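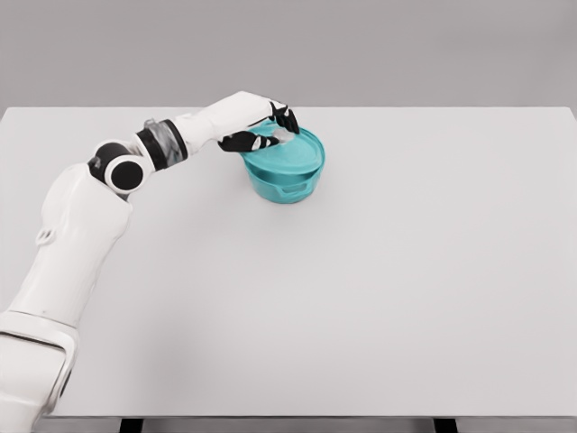
5/2/18, dye bench, Cladby

Madder again. Third bath from the Flallholm root and the first one I would admit to in company. The 503 skeins came out the red of a decent brick, which is progress from last week's canned salmon.

What changed: went back to the tap water and quit trying to be clever with the rain barrel. Gediminas Lukoševičius has been saying for a month that madder wants hard water. I have been saying for a month that he should mind his indigo. We will not be discussing it.

Method, for whoever inherits this book:
Wool mordanted with alum overnight, rinsed once. 168 g ground root, soaked cold until lunch. Brought up slowly and held under 160 F for two hours. It got to 175 once while I was on the phone to Rätsep about the invoice, and the last skein in shows it - brown at the ends, like a bad toupee. Kept as a record. Label it OVERHEATED so Inese doesn't put it in the shop again.

Rätsep wants 798 for the next sack of root, delivered. I said that seemed like a lot for something that looks like potting soil. He said it was a lot of potting soil. Left it there.

Afterbath: tried half the skeins with a pinch of chalk. Slightly bluer, or I had been staring at red for too long. Neema looked at both piles by the window and picked the chalk ones without being told which was which, then said they were "both fine," so make of that what you like.

Lightfastness strips are up on the south side. Cards half covered with foil, numbered on the back this time. Leave them until August. The Rurnard blues from the last round are still up there too, and have faded to something you might call gray if you were feeling generous.

To do:
- order alum, we are down to the crumbs
- new thermometer, the old one reads four degrees low in ice water
- second exhaust bath from today's liquor, should give a coral
- find out who used the good strainer for beeswax (Aivar)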